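The order from Narex was for 1,000 pumps and by March the Dunne works had built 267. Davina knew the figure. Everyone knew the figure.

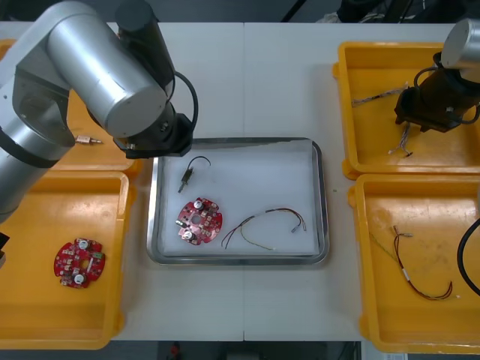

Trays round the steel one, white table.

She rang Justar at six. No answer. Rang again – engaged.

"They've cut us to 100 a month," Cathal said from the door. Coat on already.

"Who told you?"

"Udon. Thier driver, anyway."
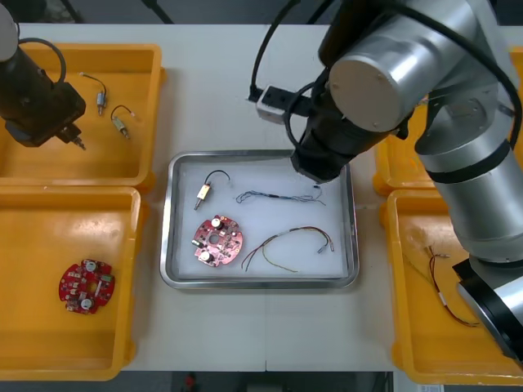
By Cathal Ó Ceallaigh

She sat down. Sixty men on the late shift, kettle going somwhere. Rain.

"Do we tell them tonight?"

"Tell them what, though?"

Then the phone. Justar, at last. She let it ring – twice, three times – and looked at him and picked up.

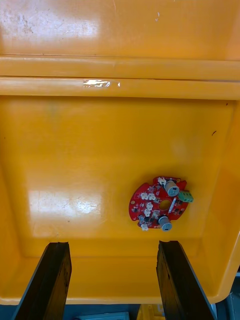 Part Two: The Late Shift

They heard it from the stairs. She hadn't even taken her gloves off.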